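手把手教出来的手艺
——旧电脑拆解线上的遥操作示教

一台用了多年的台式机送到回收车间,最先要解决的问题是从哪里下手。机箱型号不同,卡扣位置不同,前一位使用者加装过什么配件也无从预知。熟练工人拿到机器,翻过来看一眼,手已经伸向该去的地方。这种判断过去只存在于人的经验里,如今正被一点一点转写为机器人可以学习的动作记录。

Clondwood拆解与再利用研究中心设在Riihimäki,承担废旧办公设备的分拣、拆解与零部件再利用研究。三月,中心完成了第一阶段的示教采集工作,共录得有效示教1,613条,涉及内存、硬盘、线缆等部件的取出、安装与归位。项目名为Tosia,由中心与设备翻新企业Renelby共同承担,前者负责采集与训练,后者提供待处理的整机和一线操作人员。

一、为什么从示教入手

工业机器人进入制造车间已有数十年,其长处在于重复。焊点在哪里,螺孔在哪里,由图纸规定,程序照图纸编写即可。拆解的情形正好相反。进入车间的设备批次混杂,同一型号的机箱,有的侧板略有变形,有的线束被前任维修人员重新捆扎,有的硬盘托架上多缠了一圈胶带。若以传统方式逐一编程,工程师写完一种情况,下一台机器又是另一种情况。

Tosia项目技术负责人Ilham Benkirane在介绍立项过程时谈到,团队起初用了相当长的时间尝试以规则描述拆解步骤。“我们写过一份很详细的流程,把每个动作都拆成条件和参数。拿到车间里一试,前三台机器就有三种例外。后来大家意识到,工人自己也说不清楚规则,他们是用手知道的。那就应该从手开始。”

从手开始,在技术上称为示教,即由人带领或操控机器人完成任务,系统同步记录机械臂各关节的位置、夹爪的开合以及相机所见的画面,再以这些记录训练控制策略。策略学到的是在某种画面之下应当如何动作,因而对摆放位置和外观上的差异有一定的适应余地。适应到什么程度,取决于示教的数量,更取决于示教的质量和覆盖面。

二、两种教法

项目先后采用了两种示教方式。

第一种是拖动示教。操作员将机械臂切换至柔顺状态,直接握住末端,带着它走完整个动作。这一方式上手快,操作员能够感受到机械臂的重量与关节的限位,适合教授大幅度的移动,例如把取下的部件送往固定位置。其不足同样明显。操作员的手和前臂会进入相机视野,遮住工件,而机器人日后独立工作时画面中不会有这双手。此外,双臂配合的动作需要一人同时拖动两条机械臂,在狭窄的机箱内部很难做到精细。

第二种是遥操作示教。操作员坐在工作台一侧,双手各持一套主手,主手的关节结构与机械臂成比例对应,手腕一转,台上的机械臂随之转动。操作员的身体不进入工作区,记录下来的画面与机器人将来看到的基本一致。自第二个月起,项目的采集工作大部分转为遥操作,拖动示教保留用于标定停靠点和示范粗略路径。

转换并非没有代价。几位参与采集的Renelby员工都有多年维修经验,徒手拔下一条内存不过片刻,换成主手之后,最初几天动作迟缓,常常在对准插槽时反复试探。原因在于触觉的缺失。徒手操作时,手指能感到卡扣松开的那一下,主手传回的力十分有限,操作员只能依靠眼睛判断。中心为此安排了适应训练,每名操作员须先完成48次练习,练习数据一律不计入训练集,经评定合格后方可参加正式采集。

Benkirane表示,这项规定在执行初期曾有不同意见。“有人觉得练习数据丢掉可惜。可是犹豫也会被学走。操作员在插槽上方停了三次,策略就会认为停三次是任务的一部分。”

三、工位与夹具

示教工位的搭建遵循一条基本要求:凡是可以由夹具解决的不确定性,不交给机器人解决。待处理的机箱平放于型材台面,开口朝上,两条机械臂自上方进入。机箱旁设有专用的定位夹具,用于摆放部件。夹具经过多次修改,最早的版本槽口过浅,部件放入后容易倾斜,夹爪再次抓取时角度不一;后来的版本加深了槽口,并在入口处做出斜面,使部件在放下时能够自行滑正。

夹具的意义不限于摆放。在示教中,它为每一条记录提供了明确的起点和终点。部件在槽内,任务开始;部件回到槽内,任务结束。数据整理人员据此切分记录,不必逐帧推敲动作从何时算起。

相机的布置经过反复比较。固定相机负责提供机箱与夹具的整体画面,安装后不再移动,每个班次开始前以标定板核验一次。核验结果偏移超出允许范围的,当班采集顺延,直至重新标定完毕。工位的照明也作了统一规定。台面型材表面反光较强,早期记录中曾因窗外光线变化造成画面明暗不一,其后加装了遮光帘,并将灯具亮度固定。

四、机箱之内

整机内部空间的局促,是这项任务区别于一般抓取任务的主要难点。电源、主板、硬盘托架各占一方,线缆从中穿过,夹爪进入时须避开线束,又不能因避让而偏离目标。操作员在示教中普遍形成了一个习惯:先将夹爪停在机箱上方,确认线缆走向,再垂直下降。这一停顿短促而稳定,各人之间差别不大,整理人员将其作为有效动作予以保留。

关于线缆的处理,项目组内部有过较长时间的讨论。一种意见主张在采集前由人工将线束整理到一侧,以降低任务难度;另一种意见认为,回收车间收到的机器不会预先整理,训练数据若过于整洁,策略到了现场便无所适从。最终采取的办法是分阶段进行,先以整理过的机箱完成基础动作的采集,再逐步换入保持原状的机箱。阶段性结果显示,经过两阶段数据训练的策略,在未整理机箱上的中途停机明显减少,但遇到线缆横跨内存插槽上方的情形,仍需人工介入。
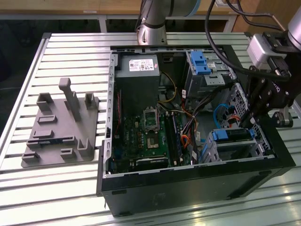 五、哪些记录可以留下

在采集得到的原始记录中,并非每一条都适合用于训练。中心制定了统一的筛选标准,由两名整理人员分别审看,意见不一致的交由第三人裁定。部件滑落、夹爪与机箱边缘发生碰撞、画面丢帧以及操作员中途离开主手的记录,均予剔除。第一阶段共剔除记录400条,未计入前述有效示教总数。

被剔除的记录并未销毁。其中有103条属于操作失误后自行纠正的情形,例如夹爪第一次合拢时未能夹稳,操作员退回、重新对准、再次夹取。项目组将这部分记录单独存放,拟用于下一阶段关于失误恢复的研究。按照目前的设想,策略除了学习如何正确完成动作,还应学习在动作出错之后如何回到正轨。机器人独立运行时,一次小的偏差若无从纠正,往往会在后续步骤中逐级放大。

记录的命名与标注也有严格要求。每条记录须注明操作员编号、机箱类别、任务名称及夹具版本。夹具版本一项是后来补入的。某次修改之后,策略的成功率出现无法解释的下降,追查多日方才发现,训练集中混有新旧两种夹具的数据,而标注中并无区分。此后凡夹具尺寸有任何改动,版本号必须更新,并由负责人签字确认。

六、操作员的位置

示教工作对参与者提出的要求,与维修岗位有所不同。维修人员追求快,示教人员则须兼顾清楚与一致。动作过快,关节轨迹变化剧烈,策略难以学准;动作过慢,又会混入大量无意义的停留。中心在操作手册中没有规定具体速度,只要求操作员以自己能够连续重复的节奏进行,并在同一班次内保持前后一致。

每名操作员连续采集的时间设有上限,达到上限后须离开工位休息。主手虽然轻便,双臂长时间悬空仍会造成肩部疲劳,疲劳最先反映在夹爪对准的精度上。手册同时规定,操作员可随时终止当前记录,无须说明理由,终止的次数也不列入个人考核。这一条款由Renelby方面提出,目的在于避免操作员为保全一条记录而勉强完成动作。

在署名与权益方面,双方约定,示教数据的使用范围限于本项目及其后续研究,操作员的声音与面部影像不予采集。参与示教满一个阶段的人员,由中心出具培训证明,列明其所掌握的设备与任务。Renelby已将示教与数据审看纳入内部岗位序列,与拆解、检测并列,人员可在各岗位之间轮换。

七、下一阶段

按照工作计划,第二阶段将把任务范围扩大至硬盘托架的拆卸与扩展卡的取出,并增加机箱类别。硬盘托架的卡扣形式繁多,有按压式、拨动式、滑轨式,各类卡扣所需的施力方向不同,对主手的力反馈提出了更高要求。中心正在测试一套新的主手,能够将夹爪所受阻力以较细的分辨率传回操作员手中。初步试用中,操作员对插拔动作的判断有所改善,但设备在持续使用后存在发热现象,是否投入正式采集尚待评估。

与此同时,项目组着手整理一份面向同类机构的操作规范,内容包括夹具设计、相机标定、记录筛选以及人员训练,完成后将向合作单位开放查阅。Benkirane认为,规范的价值在于减少重复的弯路。“夹具版本那件事,我们花了很多天才查清楚。写进规范里,只是一行字。”

第二阶段采集所用的机箱已由Renelby分批运抵Riihimäki,正在逐台登记编号。新一批操作员的适应训练同步开始。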